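Lists > handheld-demos > Archive > August > Re: bottle onto the round spot, what counts as a good demo?

We use cookies to keep you signed in to the archive. By continuing to browse you accept this. Manage preferences

From: Rūta Navickas
To: handheld-demos
Subject: Re: bottle onto the round spot, what counts as a good demo?

Hi Rimantas, hi all,

Rimantas Paju wrote:
> We have started on the bottle task at Plestitz with the hand-held
> gripper and I already have two people doing it two different ways.
> One goes in fast and sort of scoops the bottle, the other creeps up
> on it and stops dead before closing. Do you mix those or pick one?
> Also, how long do you stay closed on it after it's down? Ours let go
> the moment it touches and I can't tell from the recordings where the
> placing ends and the letting go starts.
> And do you clear the rest of the table? We have all kinds of
> stuff on ours.

Oh, I have opinions on this one! We went through the same thing when we did bottles for Pramau (the cup task came later and was much kinder to us).

On the two styles: I'd pick one, at least for the first batch. We had three of us recording and I was the scooper, I'm sorry to say. I had done 70 before Lazăr's training run came back and the arm was shoving the bottle a good way across the table before it bothered to close. Very much my handwriting. We threw mine out, I redid them slowly with both fingers arriving level, and the shoving mostly went away. In the end we trained on 115 and that was plenty for one bottle and one target. If you want the fast version too, record it later as its own set and label it, so you can pull it back out if it makes trouble.

Slow doesn't mean stopping dead, though. Your creeper is going to teach the arm to hesitate. Ours learned a lovely long pause in mid-air and just sat there, thinking about its life, until the time limit ran out. Keep the hand moving all the way in, even if it's barely moving.

About letting go — count two in your head after the bottle is down, jaws still closed and hand still, then open, then back straight out toward yourself. Don't lift while you open. With soft pads the bottle likes to come along a little, and an empty one with no cap weighs nothing, so over it goes. I'd throw away any take where you tipped it and caught it. People love to keep those because the end looks fine, but the catch is in there too and the arm has no idea it was an accident.

Watch your markers while you're at it. If you roll your wrist to get a nicer view of the neck, you can end up hiding one of them behind the bottle or your sleeve, and then the finger opening is a guess for that stretch. I lost almost 15 takes to a cardigan. Short sleeves!

The table: I leave things on it, and I move them between takes. Towel behind, towel to the side, toaster closer, toaster gone for a bit. If the toaster always lives on the right you may well get an arm that steers by the toaster. What I do keep clear is the strip between me and the target, and whatever room the jaws need when they're wide open, which is more than you think it is while you're holding the thing.

The Skustow folks do theirs standing up, by the way, and their paths come out smoother than mine. I've been too lazy to try it. If you do, tell me how your back feels after an afternoon of it.

Send me a couple of yours if you want a second pair of eyes. One of each style would be good, and don't clean them up first.

Rūta
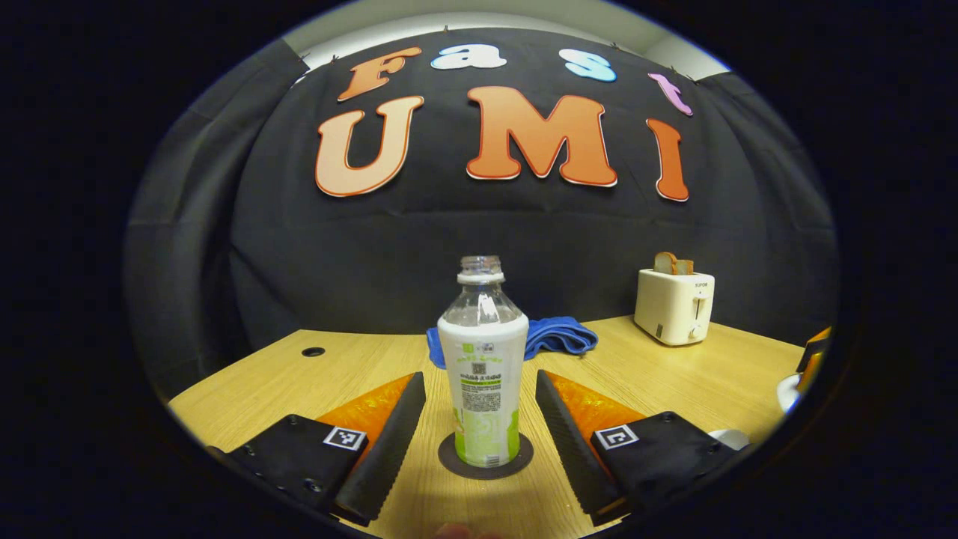 Photo: Rūta Navickas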